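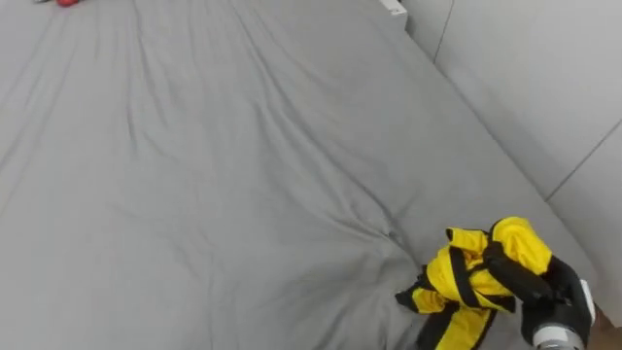

September, half past four and the kettle's on. My back is telling me all about yesterday's gardening, so I'm writing this in the good chair and I'm not moving till tea.

Oliwia Adamczyk rang at lunch and we got into it again, the same argument we've been having since winter. She reckons machines will be doing all our washing within 4 years. I said they can't even do the boring bit yet. She said which bit, and I said picking up one thing that's all straps and twisted in on itself and working out which end is the top! I can't always do it myself. I had my togs inside out twice last summer and walked all the way to the pool deck before anyone told me.

She says that's exactly the sort of thing they're getting better at. Grabbing hold of it is the easy part, according to her, and I'll give her that, a hand that closes is a hand that closes. But then what? You've got to give it a shake, find a shoulder, flip it, find the other shoulder, lay it down flat and somehow not drag half the bed along with it. A towel, fine. A tea towel, even better. Something stretchy in two colours with trim going every which way is a different kettle of fish (must check the kettle).

And then there's the sheet underneath, which she'd forgotten altogether. Fitted sheets, the bane of my life.

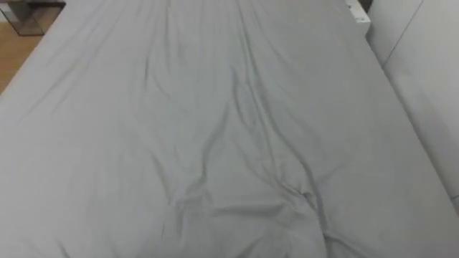

You pull one corner snug and the slack just wanders off to the middle and sits there in a bunch, and you go round the other side and chase it back again. I do it by leaning my whole forearm across and sort of swimming at it. How you'd teach that to anything I don't know. Mum could do a bed in 2 minutes flat with corners like an envelope, and she never managed to teach me either, so perhaps I'm a poor judge.

Oliwia's answer was that it doesn't need to be quick. If it takes 60 minutes to fold a basket while she's out at work, who cares? I hadn't thought of it like that and it annoyed me a bit. I said I'd care if I came home to 120 pegs sorted by colour and the washing still in a heap. She laughed so hard she had to put the phone down.

We've bet a lunch at Cordeiro on it, loser pays, and she's already picked out her dessert – cheeky thing. Tea first, then I suppose I'd better go and bring my own lot in off the line before the dew gets it.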